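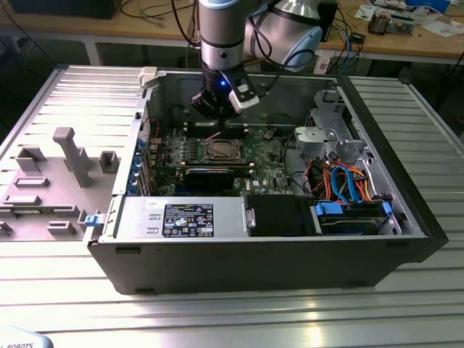 Robot arm over an open desktop computer case

Last updated: August

Sailing on the Mirament: your questions

What kind of ship is she?
The Mirament is a small coastal ship with 135 cabins, and we love her for exactly that! She carries few enough people that the dining room staff tend to know your coffee order by the second morning, and she fits into harbors the big ships have to sail past. Our Skitidberg run goes out through the islands and back along the mainland side, so you get two quite different coastlines.

How long is the Skitidberg sailing?
It takes 11 nights, round trip from Stostard. You can also leave the ship at Skitidberg and make your own way home, but please tell us when you book so your bags get tagged correctly.

What time do we board?
Cabins open at 2 p.m. and the gangway comes up at 5:30. If you're early, leave your luggage at the pier desk and walk up into the old town (the bakery on the steps does a wonderful cardamom bun).

What does it cost, and what's in the fare?
Fares start at $3,245 per person in a shared inside cabin. All meals, coffee and tea, the evening talks, and the harbor walks are included. Wine and beer are extra, and so are the boat trips run by local skippers.

I'm traveling alone. Will I pay double?
No! We keep 20 cabins for solo travelers on every sailing, at the same nightly rate per person as a shared outside cabin. They go early. There's a solo table at dinner too, and you can join it one night and skip it the next.

Which cabin should I pick?
Light sleepers do best on Deck 3, toward the middle. The forward cabins on Deck 5 have the big windows and the best mornings, though you'll feel more movement up there and hear the anchor on the days we use it.

Do I need to dress up?
Never. Bring a good rain jacket, shoes with grip and one warm hat more than you think you need. Some people put on a nice shirt for the captain's dinner, some come in wool socks.

Who gives the talks?
Lensa Lencho covers seabirds and is usually out on the aft deck by six in the morning with a spare pair of binoculars. Umesh Sengar talks about the lighthouses and the old mail boats, and his evening on the Asfaw light is worth staying up for.

Can the kitchen handle allergies?
Yes, with notice. Send us the details when you book and Bontu Derese in the galley will go through the menus with you on the first evening.

Is there Wi-Fi?
There is, and it's fine for messages in port. Between the outer islands it drops out for hours, so download your books before you board.

What if the weather changes the route?
The captain may swap ports or wait out a blow at anchor. Any boat trip we have to cancel is refunded to your cabin account.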